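Skundport Site, Process Trials Notebook
Portioning work, entry for March, morning and early afternoon
Entered by Florin Vasiliu

Purpose of this entry: to record the state of the dry portioning trial and the effect it is having on the staff assigned to it. Recording settings are kept in the separate log and are not repeated. The Orndale and Grornton sites have asked for a copy, and comments from both are welcome in the margin.

Position at start of day. The set now holds 227 accepted recordings against a target of 2,000 for the scooping task. A further 34 were rejected at review, most of them for a spill outside the cup or for a pause in the middle of the movement. The rejected recordings have been kept. Aguirre has asked whether the spills could be useful later as examples of what to avoid, and no decision has been made.

Method as it now stands. The operator works with a hand-held gripper in each hand and performs the task as it would be done on the portioning bench: take up the spoon, scoop from the open container, bring the load over the cup, release, return. The rice task is the main one. The operator may let the left gripper rest when it is not needed. We had earlier told people to keep both hands moving, and that instruction is withdrawn. It produced movements that no portioner would ever make, and several people complained about it with good reason.

9:40. Began with a general review of handling. The grippers do not give the same feeling through the hand as a spoon held directly, and experienced portioners notice this more than new staff do. Those with long service judge a level scoop partly by weight in the wrist. With the gripper they must judge it by eye, and they slow down. The newer staff had less to unlearn and reached a steady pace sooner. This should not be read as a measure of skill. I have asked that no ranking of operators by recording speed be posted or circulated, and the shift lead has agreed.

10:15. Spoon angle discussed. When the handle is clamped near its end, the bowl has a long way to travel for a small turn of the hand, and a heaped load is easily lost on the way to the cup. A grip closer to the bowl is steadier but brings the fingers of the tool down toward the rim of the container. Both grips have been allowed to date. My own preference is to keep both, as the bench staff themselves do not all hold a spoon the same way - but the variation must be noted against each recording, and this has not been done consistently.

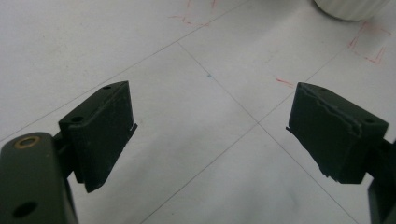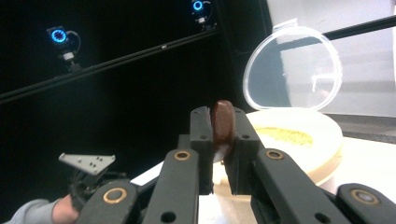
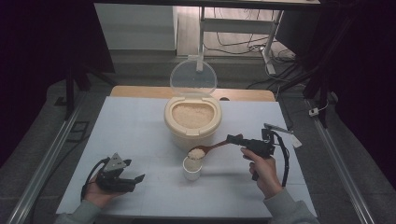
Trial work, grippers in use. First: the two fingers over the tiled floor, red marker lines beyond. Second: fingers closed on a small brown item, with the container behind it open. Third: a wooden spoon of rice held over the white cup by the right-hand gripper.

11:30. Pad wear. All finger pads are to be looked over before each session and any chipped edge entered in the log with the tool number. A small chip has no effect on a spoon handle that I can find. It may matter more with small rounded items, where the contact area is slight. Spare pads are to be requested through stores in the usual way. Please do not trim or sand a pad at the bench.

11:50. Cable handling. One operator asked for the cables to be led away behind the forearm so that they do not pull when the arm is extended. Tried with tape and found comfortable. To be adopted at both stations.

Effect on staff. This is the part of the trial that has had the least written about it, and I would like it to be on record.

Before the trial, a portioner's shift was spent almost entirely at the bench. Those assigned to recording now spend the first part of the shift on demonstration work and return to the bench after the break. The demonstration work is lighter on the back, as the operator is not lifting stock. It is harder on the hands. The trigger is worked many times in a session, and two people reported soreness at the base of the index finger. Sessions have therefore been shortened, and the operator changes over whenever they ask to. No reason need be given for a changeover, and none should be written down.

There is also the question of attention. On the bench, people talk while they work and the pace takes care of itself. During recording each movement is separate, with a clear start and end, and it is afterwards accepted or rejected by someone else. Several staff said this felt like being examined. Part of that is our doing. The reviewer had been calling out rejections across the room. Rejections are now passed on at the end of the session, to the operator only, with the cause stated.

The matter most often raised is what becomes of the portioning jobs once the task can be done without a person. I am not in a position to answer in full and have said so. What I can record is what has been agreed to date: the staff who made the recordings will be offered the first places in training for line tending and for review work, and hours will not be reduced at Skundport during the trial period. The arrangement at Grornton is different and should not be quoted to our staff as if it applied to them. I have asked for our own terms in writing. Still waiting.

One practical gain so far. Watching the recordings back, the bench staff found that they disagreed on what counted as a full scoop. Some level it against the rim, others lift it heaped and let the excess fall. This had never been settled on the line and accounts for at least part of the difference in fill between shifts. The recipe sheet gives a weight and says nothing of method. Aguirre is drafting a line for the sheet, with the portioners to approve the wording.

Open items

Grip position to be entered for every new recording, and filled in for the old ones where it can be judged from playback.

Decision on the rejected set - Aguirre.

Hand soreness: ask again after the shorter sessions have run for a while. Speak to people one at a time.

Written terms on training places and hours. F.V. to ask again.

Stool at the second station is too low for the taller operators. Swap with the one in the review room.

2:10. Afternoon session started with the rice task, near-end grip only.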